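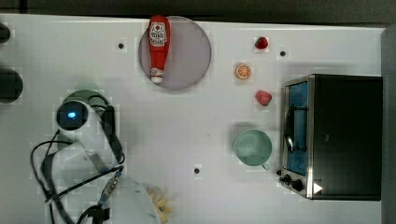 Skinton relish is a thick, sharp tomato sauce traditionally made in the village of Skinton and the neighbouring hamlet of Filtgate. It is darker and a good deal more sour than ordinary ketchup, and is eaten with cold meats, fried potatoes and – a habit that visitors take some time to get used to – slices of plain buttered bread.

History

The relish seems to have begun as a way of using up the split and misshapen tomatoes left at the end of August, when the glasshouses at Filtgate were cleared for the winter crop. Early versions were put up in stone jars and sealed with mutton fat. The parish had 1,411 inhabitants when the first proper sauce works, Srour, opened beside the mill stream, and before long roughly 75 of them were employed there in the picking and boiling season.
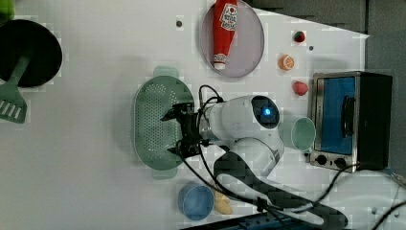
The works passed through several hands and was for many years run together with the Skaltis vinegar brewery, whose malt vinegar gave the relish its brown tinge and its rather fierce smell. Boiling stopped when the brewery closed, but households had never given up making their own, and the village show still has a class for it.

Preparation

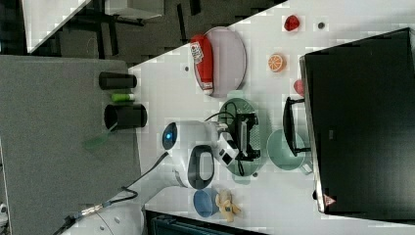
Recipes differ from one kitchen to the next, though all of them start with ripe tomatoes, onions and vinegar simmered for at least 3 hours. The older cooks strained the pulp through muslin, while many people now leave it coarse and are quite content with it. Jars remain the usual container in Skinton, and the red squeeze bottle with a white cap, so familiar from shop-bought ketchup, is not much liked there, as the pieces of onion tend to block the nozzle. A strip of orange peel is sometimes added near the end.
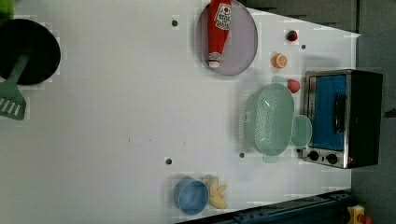 Once potted, the relish is kept in a cool cupboard for a month or more before it is opened, and it mellows nicely if left until Christmas. At the last show, 825 jars were sold from the long table in the church hall, most of them before dinner time.

Page last edited 12/09/2020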